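Dish rack insert in the small side of a double sink – keep it or take it out?
Posted in Kitchen & Cleaning, Aug 20, 2024

Soudabeh Taheri
Hello all, and thank you in advance for your patience with a long post about a small thing! We moved in a while back and the kitchen is white all over – white counter, white cabinets, marble behind the sink – and I love it dearly, but the sink and I have not made friends yet. It's a stainless double sink, one big bowl and one narrow one, and the narrow one has a drying rack that drops right down into it. I have never lived with one before.

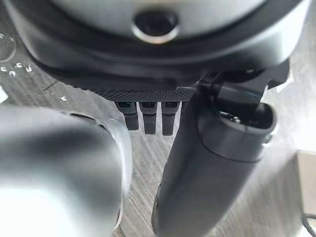
First picture

My trouble is that once the rack is in, I have only the big bowl left for everything, and I'm forever wondering where to pour out a cup of cold coffee when the big bowl is full of suds. My sister says to take the rack out and dry on a towel like our mother did. But then the counter is always covered, and I do so like it clear. 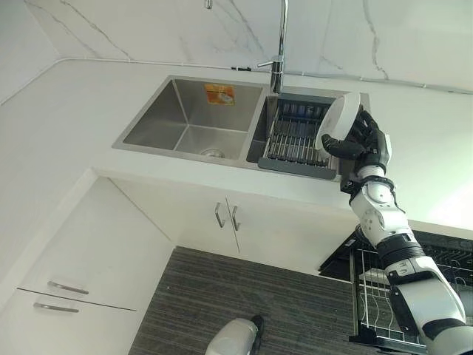
Big bowl on the left, rack on the right

I'd also love to know how to keep the wires nice, and whether that orange and yellow sticker on the back wall of the big bowl ought to come off. I've left it alone so far in case I need it.

Hornitz
Keep the rack, please! I had the same sort of setup in my last place and moaned about it for a year, and then I missed it terribly. What helped me was a plastic tub in the big bowl for the washing. You leave a gap down one side of it, and the coffee goes down the gap. Plates go in the rack from the back to the front, big ones first, so you aren't reaching over wet ones with your sleeves. As for the sticker, warm it with a hair dryer, peel slowly, and rub what's left with a little cooking oil. Take a photo of it first in case there's a model number.

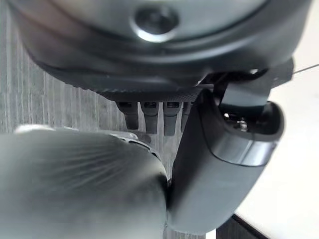 Kpodo wrote back that the tub is fine for a big family but a nuisance for two people, and that a towel folded in half takes up hardly any counter.

Well, maybe so, but I have tried towels – they're soaked through after one supper, and then you have a wet towel to find a home for. With the rack, the drips go straight down where they belong. Lift it out on the weekend, give the wires a going over with dish soap and an old toothbrush, and wipe the bowl underneath while you're there, particularly the corners. 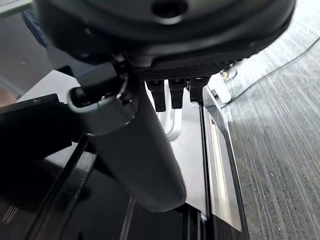
If you get chalky spots on the steel, use white vinegar and water, half and half, on a soft cloth, and rinse it well. Keep the vinegar off the marble, though! It will leave dull marks that don't wipe away. Plain dish soap and water is all I'd ever put on the stone.

Vonden
rack stays in. take it out when you have a big pot to wash, put it back after. leave the sticker if it doesn't bother you

Soudabeh Taheri
Thank you both so much! The tub is on my shopping list and I'll see how we get on with it through September.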